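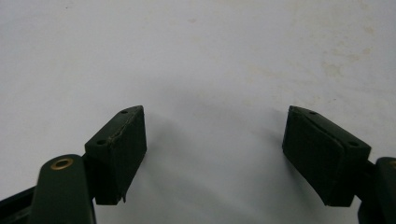 Is a pale matt surface harder to keep clean than a dark or glossy one?

It's about the same amount of wiping, but pale and matt shows different things from dark and glossy, and it forgives less if you scrub it with the wrong stuff.

You would think that was a dull enough fact to be agreed on by now. Yet I have spent a good part of January reading what people who sell tops have to say about off-white ones, and I come away thinking that most of it was written by somebody who has never had beetroot in the house.

The reason for the reading is that three letters arrived after last month's item on kitchen tables, all asking the same thing in different words. One reader in Lundasbridge had been told at a showroom that a plain off-white matt top "hides everything". Another had been told by the same showroom, on a different visit, that it "shows you where to clean", and was told it as if this were a selling point. I don't see how it can do both. The third simply wanted to know whether to spend the money.

So, the claims, as far as I can sort them out.

It makes a small room look bigger. Well, it makes it lighter. My back kitchen was painted a sort of biscuit colour when we came here and had a brown worktop, and when the brown went and the off-white came in, the room was brighter in the mornings and exactly as hard to get two people into as before. If your room is dark then a pale top does help, I'd grant that much, particularly if it runs up to the window. I would still try a tin of paint first. It costs less and you can change your mind.

It doesn't show fingerprints. This one is mostly right and it is the best argument for matt. On a dark gloss top every hand leaves a mark and you end up polishing it before visitors come, which is a miserable way to spend ten minutes. On pale matt you don't see them. You do see coffee, tea, ink, pencil, turmeric, newspaper print, anything off the bottom of a cast iron pan, and the grey smears that come off cheap baking trays. Crumbs too, if they're brown toast. White bread you can leave till Easter.

It wipes clean with a damp cloth. Everything wipes clean with a damp cloth in the first week. What I wanted to know was what happens to tea left overnight in the second year, and not one leaflet I picked up would say. Several said "prompt attention is advised", and I take that to mean it stains.

I had a sample piece from Wong, who sell their matt finish under the name Himport, and they were decent enough to let me keep it and do what I liked. I put a ring of black tea on it, a smear of mustard, a dab of curry paste and a line of blue biro, and left it on top of the fridge for 14 days. This is not science. I didn't measure anything and the fridge is warm on top, so it was probably harsher than it needed to be. The tea came off with washing-up liquid and a bit of patience. The mustard left a faint yellow patch that I can find if I tilt the sample to the light, and my husband says he can't see it, but he also says that about the bathroom ceiling. The biro came off with a dab of surgical spirit. The curry paste did not come off. It has faded a little on the windowsill since and I'm still watching it.

Then I made the mistake everybody makes and went at the curry with a cream cleaner and the green side of the sponge. Now there is a shiny spot the size of a jam jar lid. That, to my mind, is the real trouble with matt, and it hardly gets a mention. If you rub a glossy top too hard you get a dull patch, and if you rub a matt one too hard you get a polished patch, and on a plain pale top with no pattern there's nothing to distract the eye from it. A speckled top would have hidden the lot.

I asked Manolis Andreadis about it. He has been fitting worktops around Imormont for 15 years, and he was less gloomy than I was. In his view the patches bother people for a month and then they put the bread bin on them. He does tell customers to buy a spare offcut at the start and test every new cleaner on that, which seems sensible, and he says hardly any of them do. He also thinks people worry too much about stains and too little about edges. The flat part of a top will generally outlast your liking for it - it is the front edge by the sink that goes, where wet hands and belt buckles and saucepan handles all meet. On a pale top a worn edge shows up as a dingy line and no amount of scrubbing shifts it. If you're looking at samples, he says, look at how the edge is done and ask whether it can be redone.

I did ask. The first showroom said it could. The second said it couldn't. They were showing me the same top.

On money, the reader who wrote had been quoted 800 pounds for a single run under a window, fitted, with the old one taken away. I can't tell her whether that is fair without knowing the length, and I'd be wary of anyone who says they can. What I would say is that 100 pounds of it was down as a "surface protection treatment", and I'd want somebody to explain to me, slowly, why a new surface that wipes clean with a damp cloth needs protecting. When she rang to ask, she was offered it at half price. Make of that what you like.

If you already have one of these tops, or you're set on getting one, what follows is what I do with mine.

Wipe it at night with warm water and a drop of washing-up liquid, then dry it with a tea towel. The drying matters more than the washing if your water is hard, as ours is. Limescale on off-white doesn't look like much, but it makes a rough film and the film holds on to tea.

Keep anything gritty off it, and that includes the powder in the blue tub your mother swore by.

For a mark that won't move, lay a cloth wrung out in warm soapy water over it and go and do something else. Half an hour usually loosens it. If it hasn't, do it again before you start rubbing.

Melamine sponges (the white ones that crumble away) are a very fine abrasive, whatever it says on the packet. They'll take the mark off. Use them often in one place and you'll have a shiny spot like mine.

Put a board under the curry. I would have laughed at this a year ago.

As for whether to spend the money, I'd get a sample first, the biggest they will part with, and keep it for a fortnight in the room where it's going. Look at it in the evening with the lights on, as an off-white that seems warm in a showroom can go quite grey under a kitchen bulb, or faintly pink, and two of the ones I borrowed did. Spill your own food on it. If the showroom won't lend you a piece, try another showroom.

One more letter, from a reader who has had a pale matt desk top for years and uses it for sewing, says dropped pins are easier to spot on it than on anything else she has owned, apart from the pearl-headed ones. I have no quarrel with that. Readers with a worktop more than ten years old, pale or otherwise, are welcome to write in and say how the front edge has held up.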